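Interior Finishes and Upkeep, Unit 4: Looking at Painted Walls
Course handout, please bring it with you on Wednesday

Welcome back, everybody. In Unit 3 we spent a good long while on what goes into a can of paint, and I know some of you were itching to get to actual walls. So now we get there! This unit covers how a painted wall ages, how to tell dirt from damage, and how to decide between washing, touching up and repainting.
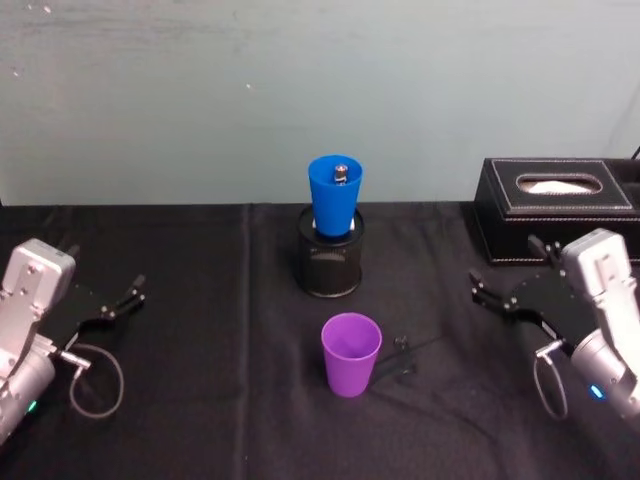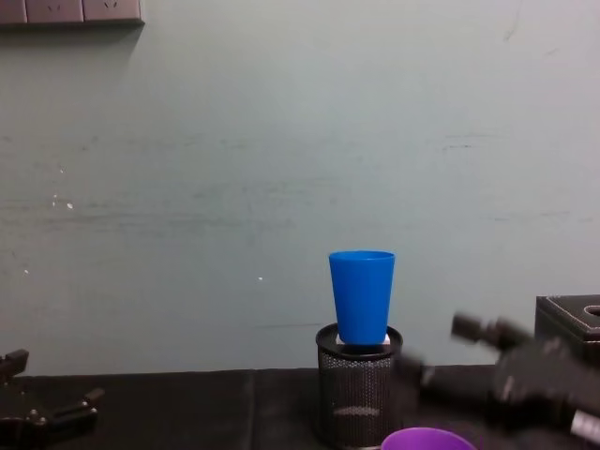 Plain painted walls with scuffs and small light marks.

Why start with looking? I've taught this course for a good few years now, and the mistake I see most often (and made plenty of times myself, back when I was painting hallways for a living) is reaching for the roller too early. A wall looks tired, you have half a can in the closet, and before you know it you have a shiny patch the size of a dinner plate that bothers you more than the old mark ever did. Ten quiet minutes with a flashlight would have saved you the afternoon.

4.1 Reading marks

A scuff is usually material left on top of the paint. A shoe, a chair back or a suitcase rubs against the wall and leaves a little of itself behind. Run a clean fingertip over it. If the surface feels the same as the wall next to it, try cleaning first.

A burnished spot is different. The paint is all there, but rubbing has polished it, so it catches the light when you stand to one side. Flat paints are the worst for this, and more rubbing only makes it bigger. Please remember that one, it comes up every term.

A chip is a place where paint has come away. You can feel an edge, and you may see primer, an older color, or bare plaster. Washing won't help. Look at how far the loose edge runs before you do anything else, and press gently around it with your thumb.

A crack needs a bit more patience. A fine one in the paint film may only want a light filler. One that keeps coming back, or that gets wider toward one end, is telling you something about the wall behind it, and we'll come to those in Unit 6.

4.2 The flashlight check

Turn off the overhead light and draw the blinds if you can. Hold the flashlight almost flat against the wall, so the beam skims along it, and work from one corner to the other in bands. Put a small piece of low-tack tape beside anything you want to come back to. Then turn the lights on again and step back 8 feet. You'll be surprised how many of your bits of tape mark things you can't see anymore -- and those you are allowed to leave alone.

4.3 Washing

Start with a dry, soft cloth and take the dust off. Then use lukewarm water with a drop or two of dish soap, wring the sponge out well, and work from the bottom up so that dirty runs don't streak across dry paint. Rinse with a second sponge. Test a hidden corner first, especially on flat finishes. Around outlets and switches, turn the power off at the breaker and keep the sponge barely damp.

4.4 Touching up

Use the same paint, stirred properly, and put it on with the same kind of tool that was used before. A brush mark on a rolled wall will show even when the color is perfect. Sand the edge of a chip with fine paper, wipe, spot prime, let it dry, and then apply less paint than you think you need. Let it dry overnight before you judge it. If the wall has faded, you may do better painting from corner to corner.

Reading and practice

Read the Brurka workbook, the chapter on sheens, and skim the one on fillers. The Jilton sample cards are in the cabinet by the sink, and you're welcome to borrow a set -- just sign the sheet, and please return them in order.

For the exercise, pick one wall at home and do the flashlight check on it. Draw it to a simple scale, mark each thing you find as scuff, burnish, chip or crack, and write a sentence or two on what you would do. Neatness is nice, but I'm much more interested in your reasons. The exercise is worth 23 points out of the 100 for the course.

Bring an old shirt for the next session, as we'll be mixing filler.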